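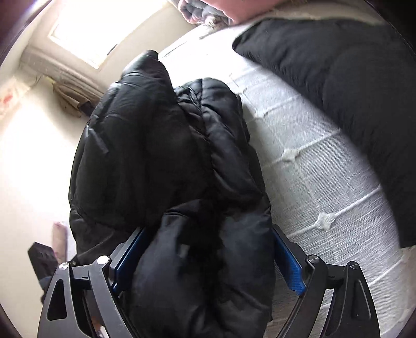

1/18
Packing for one winter week with one small bag. I promised this thread in December and I am late, sorry. I have made this kind of trip many times now and I still learn something each time. All posts are under this one, so please read from the top.

2/18
First, the bag. Mine is a Bollik, 26 litres, grey. It goes under the seat on the train and also on the small plane. I don't say it is the best bag. The zip is stiff and the side pocket is too narrow for my bottle. But it opens flat like a book, and for me this matters more than the bottle.

3/18
Start with the weather, and look at the night temperature too. Last year I looked only at the day and I was cold each evening, when I walked back from dinner. In the day I was in museums and it was even too warm.

4/18
The jacket. A black puffer is what I take nearly always. It goes with everything, and a small stain from coffee does not shout at people. The question I get most often is "wear it or pack it?" My answer is to wear it until you sit down, then put it behind your back or over your knees.

5/18
If you must pack it, lay it on the bed with the zip closed. Fold the sleeves to the middle, then fold in half from the side, then roll slowly from the bottom to the collar. Press with your forearm while you roll, so the air goes out at the neck. If you roll from the collar the air has no way to leave and you get a balloon.

6/18
I don't recommend vacuum bags for down. It comes out very small, yes, very nice. But after some days like this my old jacket had flat places on the shoulders and they never became full again. For one flight I think it is fine. For storing it all summer, please no.

7/18
Shoes: one pair on the feet and nothing else. I know many people will not agree with me. I wear leather boots with a rubber sole, and I wax them two evenings before I go. If there is a nice dinner, I clean them with a hotel tissue and nobody has ever sent me away.

8/18
Socks are where I am generous. 4 pairs of wool socks for seven days, plus the pair I am wearing. Wool can be worn twice if you let it hang in the night. I put them on the chair and never on the radiator. On the radiator they become hard, like cardboard.

9/18
Trousers: two, and one of them is on me. I learned to choose the second pair by how quickly it dries, so no jeans. My Semaan ones dry in one night if I first roll them in a towel and stand on it. It looks silly but it takes out a lot of water.

10/18
Tops. 3 thin ones and one thick jumper. Thin layers are easier to wash in a sink, and on a cold day you can wear two of them together. All my thin ones are dark blue or grey. In the photos from my trips it seems I travelled for one day only.

11/18
Washing. I carry a small piece of solid soap in a tin. It does the clothes, the hands, and one time also a frying pan in a rented flat. Liquid in a small bottle always opened itself in my bag, I don't know why. Maybe I close bottles badly.

12/18
Hat, gloves, scarf: they live in the jacket pockets, also at home, the whole winter. Hat and scarf on the left, gloves on the right. In this way I cannot forget them. I did forget them once and bought gloves at the station, and they were bad and expensive.

13/18
Electronics, very short. Phone, one charger, one cable, one adapter. I leave the laptop at home now. Before, I carried it "for maybe" and it came back without being opened. It was the heaviest thing in the bag.

14/18
One book made of paper. I take a thin one and I leave it in the place where I sleep, if there is a shelf for it. Then there is space for a small thing on the way home. Usually this small thing is cheese.

15/18
The order in the bag: jumper at the bottom, trousers flat against the back, thin tops rolled, socks in the holes that are left. Soap and toothbrush on the very top, in a clear Dulent pouch with a flat base. The pouch also stands up by itself next to the sink, and I like this very much.

16/18
Several people have asked about packing cubes. I have two from Hollik and I use one, for underwear. The other is now for cables at home. In such a small bag the cubes make corners, and corners are lost space. In a big suitcase I think it is different.

17/18
The evening before, I put the full bag on my shoulders and walk up and down the stairs of my building. If I don't like it after four floors, I take one thing out. Last time it was a second jumper. I thought about this jumper only one time during the week, on a windy bridge.

18/18
That is my whole list. If you travel with children or with a camera, I can't help much, but please write under this post how you do it and I will share some of the answers. I would also like to hear about boots. Mine are getting old, and I need a pair which is warm and does not look like I am going to climb something.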